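Residence Diary, Lewis House
Sunday, October 31, 2021

The house was inspected this morning ahead of the winter term. Heating had been restored to the east corridor overnight, and all rooms on that side were found to be at a satisfactory temperature by breakfast. Room 9 remains out of use until the window catch has been replaced. The part was ordered from Unham in July and has been chased twice.

The fire drill was held at the usual hour. Residents assembled on the lower lawn and the roll was completed without omission. The side door by the laundry again failed to close on its own, and the matter has been entered in the repair book for the second time this month. Residents are reminded that the door is not to be propped open in the meantime.

Dinner was served early on account of the evening program. The kitchen prepared 42 covers, including those for guests from Neduletti Hall, and the squash soup was well received. The dining room was afterward cleared for the reading, which began late owing to trouble with the lamps. Attendance was good for a Sunday. Three short pieces were read, the last of them overlong, and cider was offered at the close.

A question was raised at the residents' meeting concerning quiet hours. The present rule was adopted when the house had fewer residents and no music room. It was agreed that the rule should stand through the end of term and that the music room should close 30 minutes earlier on weeknights. A notice to this effect will be posted on the landing.

The sum of $640 has been set aside from the house account for new curtains in the library. Samples from Zustero were laid out on the long table for comment. Opinion favored the dark green, although several residents thought it would make the room gloomy on winter afternoons. The samples will stay out through the week.

The washroom list for November has been drawn up and hung inside the linen cupboard. Surfaces and lids are to be wiped daily with the blue cloths, which are kept apart from those used in the kitchen.

Rain began after nine. The gutters over the porch held. Lights were out on all floors at the proper time, and the front door was locked by the resident on duty. 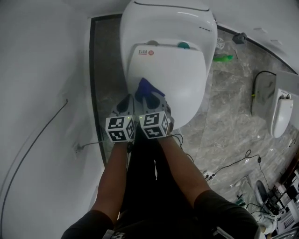

Page 42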